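The day the arm turned the wrong way: a chat with Cristóbal Ocampo of Nultosetti

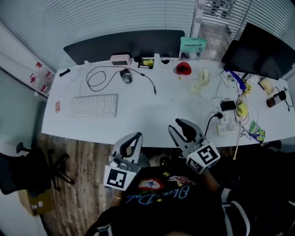

A pair of hand-held grippers out over the desk. The black-and-white markers on the white cubes are what the tracking software follows.

I'd been trying to get Cristóbal Ocampo to talk to me about the September business for ages. He kept saying yes and then having a deadline, and when we did finally sit down it was with two teas and a bag of biscuits he'd already made a start on. He'd brought one of the grippers along in his rucksack, wrapped in a jumper, and he fiddled with it the whole way through (you can hear it clacking on my recording, which made typing this up a treat).

If you haven't come across Nultosetti, they're a small outfit that teaches robot arms to do fiddly tabletop jobs. People sit at ordinary desks with a gripper in each hand and pick things up, put things down, move cups, sort packets, coil cables, and the recordings go off to train an arm to do the same. Cristóbal looks after the grippers and everything that comes out of them. His colleague Ulises Herrera looks after the arms. It was Ulises who was standing next to one when it went wrong.

So I asked him to start there.

"Right, so, we'd put a new version on the Clornon," he said. The Clornon is their bigger arm, the one on the bench by the window. "And it was doing cups. Cup on its side, pick it up, stand it up. It had done cups for weeks on the old version and it was boring, it was so boring, you'd put one on while you ate your lunch. And Ulises had just put the cup down for it and he was taking his hand away, and the arm came down perfectly nicely, got hold of the rim, and then the wrist went round. Fast. The wrong way. It's meant to tip the cup up towards itself and it whipped it out sideways instead, a full quarter turn, and the cup went one way and the elbow of the thing swung out to follow."

And Ulises?

"It got him on the back of the hand. Knuckles against the edge of the bench. He had a bruise that went a really horrible colour, and he couldn't grip properly for a few days, but nothing broken. He went and had it looked at. I want to say that properly because when I tell it I do the arm bit with the sound effects and people laugh, and then I remember he was in quite a lot of pain."

He did do the sound effects, for the record. They were good.

I wanted to know about the stop button, because that's what everybody wants to know about. There was one. It was working. Ulises hit it with his other hand and the arm stopped.

"But it had finished by then! That's the thing I keep going back to. He pressed it, it worked, we tested it afterwards and it worked every time. The whole swing took less time than it takes to reach for a button. We'd been treating the button as the thing that keeps you safe, and for a slow mistake it does. This was a quick one."

The arm was also running faster than it should have been with a person that close. Cristóbal was straight about this. There was a slow setting for when somebody had their hands in the area, and it had been switched off that morning so a batch of tests would get done before the end of the day, and then left off. He wouldn't tell me who'd done it. He said he knew, and the person knew, and it could easily have been any of them.

They locked the arm off and went looking for the cause, and for two days they looked in completely the wrong place.

"We thought it was the motor. Well, Ulises thought it was the motor and I thought it was the Phuthong," he said. Phuthong is their name for the program that turns marker positions into hand movements. "We'd updated it not long before and I was dead certain I'd broken something. I read the whole thing through, every line, I was up till stupid o'clock. It was fine. Meanwhile Ulises has got the wrist in bits on a towel, one-handed, more or less, and that's fine as well."

What they had was a robot that seemed to be doing exactly what it had been taught. So on the third morning they went back to the recordings and just watched them, one after another, with the computed hand drawn over the top of the real one.

At this point he held up the gripper and turned it round to show me. It's a grey plastic claw with a white cube attached to it, and there are black-and-white square patterns on the cube faces, a bit like chunky barcodes. The camera sees a pattern and knows which face it's looking at. Knowing where that face sits compared with the jaws, the software can work out how the hand is held. It doesn't need to see the fingers at all. Lovely idea. It does rather depend on each pattern being where you said it was.

"And one of them wasn't," said Cristóbal. "One face, on one cube, on one gripper. Somebody had taken it off to get at a screw underneath when the finger pads were changed, and put it back on a quarter turn round. It's a square! It goes on four ways! It fits beautifully all four ways! You look at it and it looks absolutely fine, because who on earth can remember which way up one of those patterns goes?"

I said I couldn't.

"No. Neither can I, and I've been looking at them for years."

What made it so hard to spot is that most of the time it made no odds. If the camera could see another face as well, the software leaned on whichever it trusted more, and the answer came out all right. It only went wrong when the wrist was tilted over so far that the turned face was the only one showing. And when do you tilt your wrist over like that? When you're picking up a cup that's lying on its side.

They went through the lot. There were 3000 recordings in that round of training, and the bad face had spoiled 289 of them. Nearly all of those were cups.

"So the arm had been shown, over and over, by a nice careful person doing it properly, that once you've got the rim you snap your wrist round sideways. Only the person never did that. The person did a lovely smooth pick-up and our software wrote down something else. I felt dreadful for the people on the desks, actually, I went round and told them all it wasn't them."

I asked whether anything should have caught it sooner, and he pulled a face and took another biscuit. Yes, was the answer. There was a check for jumps in the data, where a hand seems to leap from one place to another between one moment and the next. It looked at position. It didn't look at rotation. A cube that stays in the same spot and suddenly claims to have spun round sailed straight through.

"I wrote that check. I remember writing it, and I remember thinking, I'll do rotation next week."

And did he?

"I did it in September. After."

These days it does both, and a recording that fails is kept out of training until a person has looked at it. They've changed the cubes as well. Each face now has a little peg moulded on the back, off to one side, and it'll only go on one way round. (He showed me. I tried to put it on wrong and couldn't, and I gave it a proper go.) Before anybody starts a session they hold the grippers up and turn them slowly so the camera sees all the faces, and the software won't start until they agree with each other. It adds a minute or so and people grumble about it. Cristóbal grumbles about it too.

On the arm side, Ulises has been much stricter than anyone asked him to be. The slow setting can't be switched off from the keyboard any more; there's a key, a physical one on a hook, and it goes in his drawer when he goes home. A new version does its first runs with nobody inside the tape on the floor. Objects get set out while the arm is powered down, and there's a cap on how fast the wrist can turn whatever the training tells it to do.

"That last one's so obvious it hurts. There is no cup in the world that needs you to turn it that fast. We could've had that limit from day one."

I did wonder if he minded this being written up, with the firm's name on it. He said there'd been a bit of a discussion. They'd written it all out for Wastus, the group whose bench they share, on the grounds that Wastus use cubes of the same pattern and were owed a warning, and after that it seemed daft to be coy. Wastus went and checked theirs. Two faces were on the wrong way round, on a gripper that luckily hadn't been used for anything yet.

"So if you've got these, go and look at them," he said. "Don't look at the software first. I lost two days to the software. Get the gripper in your hand and look at the stickers and check them against the drawing."

And if you haven't got the drawing?

"Then make one! Take some photos when you know it's right. I've got a folder."

I asked about Ulises's hand before we packed up. All fine now, he said, full grip, though for a good while he'd put the cup down and step back much further than he needed to, right back to the other wall. The cup task is running again on new recordings, with the spoiled ones left out and the cup ones done afresh at the desks. Cristóbal did a fair few of those himself. He says he's extremely quick at standing up a cup and that it has yet to come in handy at home.

He'd left the gripper on the table when he went to pay, and I had to run after him with it.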